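Service Desk Tickets Knowledge Rotas Contacts
Operations > Plirnton site > Automation > Closed tickets > Letter bench: end block displaced on release
We use cookies to keep you signed in to the service desk. By continuing you accept their use.

Letter bench: end block displaced on release

Opened: 18 Jan 2020
Raised by: Senthil Hegde, bench lead
Assigned to: Casimiro Goicoechea, Bergeron (integration support)
Site: Brotuvetti, Plirnton
Equipment: Prirkia two-arm bench
Priority: Normal
Status: Closed, with conditions

Summary as reported

During setting of a word row on the clear base plate, the block at the end of the row was displaced when the gripper opened. The displacement was small in most cases, but in several cycles the block turned far enough to need straightening by hand before the row could be passed. The bench reported each of these cycles as complete. No stop was raised and no entry was made in the fault list.

The fault was first noted by the bench staff, who had been correcting the rows by hand without recording it. The bench lead asked that corrections be left in place and written down for the remainder of the shift. A run of 40 rows was then observed, of which 18 required a correction.

Effect on the work

Before the Prirkia bench was installed, rows were set by hand and checked by the person who had set them. Under the present arrangement the arms set the row and a member of staff seated at the side of the table checks it. The written duty for that seat is "observe, pass or reject". It makes no mention of straightening a block.

Staff have reported that the seat is more tiring than the work it replaced. They are expected to watch continuously, they may not leave between cycles, and when a block turns they must decide quickly whether to reach in or to reject a row that needs only a slight touch. Rejecting counts against the bench figures. Reaching in does not, so the figures have shown the bench to be performing better than it is. The bench lead wishes this to be recorded as part of the fault.

Response from Bergeron, first entry (C. Goicoechea)

Thank you for the detailed report. Please confirm the following:

Whether the displacement occurs at one end of the row or at both.
Whether the base plate has been moved or cleaned since the last position check.
Whether the release height was altered at the site.
Whether staff reach towards the plate while the arms are enabled.

Please do not adjust the gripper opening until these points have been answered.

Reply from site (S. Hegde)

Displacement is recorded at the right-hand end only. The plate is lifted for cleaning at the end of each shift and returned by eye to its usual place on the table. Release height has not been altered by anyone at Plirnton.

On the last point, yes. Staff wait until the arms have stopped moving and then reach in. They have taken "stopped" to mean "safe", and the induction sheet could be read that way. The practice ended as soon as the question was put. Corrections are now made only with the bench disabled at the switch, and the longer cycle time is accepted for the present. I would ask that no member of staff be criticised for the earlier practice, which came from a wish to keep the work moving.

Response from Bergeron, second entry

The answer regarding the plate is helpful. If the plate is returned slightly out of position, the arms will still find the row, but the fingers may close on or brush a block away from its middle. On opening, one finger then leaves the block later than the other and can carry it a short distance. This would fit the turning described.

Actions requested of the site:

1. Disable the bench and check the position of the plate against the installation sheet.
2. Inspect the finger pads and tips on both arms.
3. Run the word row at reduced speed, with the side seat vacant for the duration of the movement.
4. Note any row in which a finger is still touching a block after the open command.

Site actions

Plate position checked. It was out of place towards the right-hand arm and has been corrected. Low stops are to be fitted to the table so that the plate returns to the same place after cleaning. Until they arrive, the plate is to be wiped where it lies.

Pads wiped. Tips inspected by the bench lead and by the outgoing shift. Wear was found on one finger and has been reported to Bergeron under the parts agreement.

The reduced-speed run gave 3 displaced blocks in 40 rows. The bench was then returned to normal speed, with the same word in use. 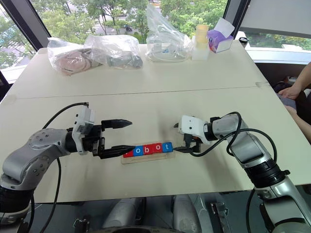
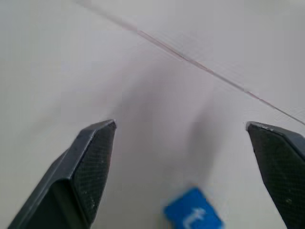 3 min read

Further to the work above, the word "robot" is retained as the reference row for this bench. Its end blocks differ in colour, the "r" being red and the "t" blue, which makes it simple for staff to state over the telephone which end is meant. Both arms come to the row in this test, one at each end.

In the wrist camera view, light nicks can be made out along the tip of the right-hand finger, and there are pale specks on the textured pads of both. Bergeron has advised that specks of this kind are to be wiped away at the start of each shift. The nicked finger may remain in service until the replacement is received, provided the tip is looked at daily and the result initialled. The same view is soft with movement, and staff should not rely on it to judge whether a block is square. That judgement is to be made at the plate.

Changes to working practice

The duty for the side seat has been rewritten. It now includes correction of a displaced block, with the bench disabled, as ordinary work. Each correction is entered on the sheet and is reported separately from rows rejected. The bench figures will show both.

The seat will be exchanged every 40 minutes. Forearms and hands are to be kept clear of the plate whenever the arms are enabled, whether or not they are moving. The induction sheet has been amended in the same words.

Two members of the bench staff will be trained to carry out the plate position check, which had been reserved to Bergeron. Mr Hegde has asked that this training be given during paid hours and recorded on their grade review. Brotuvetti has agreed to the first request and will reply on the second in February.

Closing entry (C. Goicoechea)

The principal cause is recorded as plate position, with finger wear as a possible contributing cause. The failure to raise a stop is a separate matter. The bench confirms that the gripper has opened and has no means at present of confirming that the block has stayed where it was put. A request for a check after release has been entered as a change and will be priced by Bergeron.

The ticket is closed on condition that the table stops are fitted and the worn finger is replaced. Should displacement be seen again at either end of the row, please reopen this ticket and attach the correction sheet for the shift concerned.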